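Section 7. Picking up small items from a bed

Can the Lekix arm tidy a bedroom yet? In part. It handles single, rigid items well. It does not make beds or fold clothes.

1. Choose Soft Surface in the chore menu.
2. Set grip force to 3.
3. Teach the pickup by hand before the first unattended run.

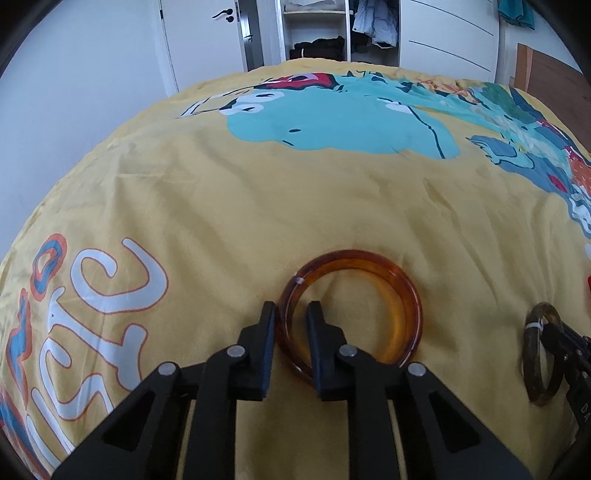
4. Repeat step 3 until the log shows 16 accepted pickups.

Note: Both grippers must be taught. Skill files from the Dollberg model will not load.

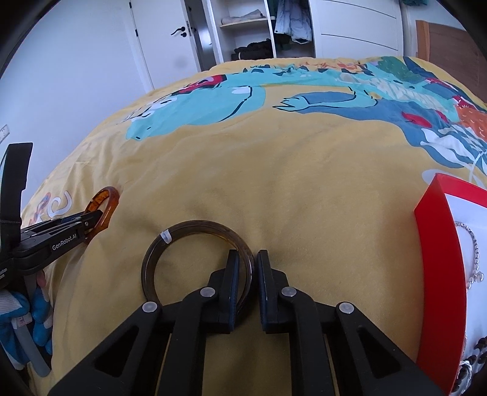 Sorting is still the weak point. The arm can lift an item and set it down elsewhere, but deciding where it belongs is up to you. With bangles beside an open jewelry box, as on the yellow duvet, mark the box as the drop zone yourself. Keep necklaces out of the task list. Chains are not supported in version 2.

CAUTION: Do not leave children or pets in the room during a run.

If a pickup fails 3 times, the arm stops and waits. Press Resume or move the item by hand.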